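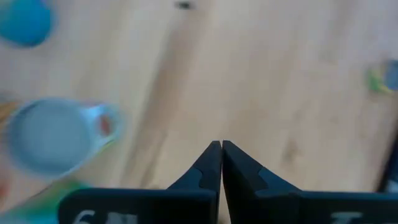
Can a robot learn to tidy up by copying people?

Shirin Nouri's team at Skarkik wanted to find out. They steered a robot's two black fingers through the same job 1669 times and saved every move. A computer program then hunted for patterns in them.

The team says the robot now does well on its own. Maybe! But it got only 40 tries, and it missed 11. All of them were at one table. Would it cope with your kitchen bench, or a cup in your favourite colour? The report doesn't say. Good scientists would test that before calling it clever.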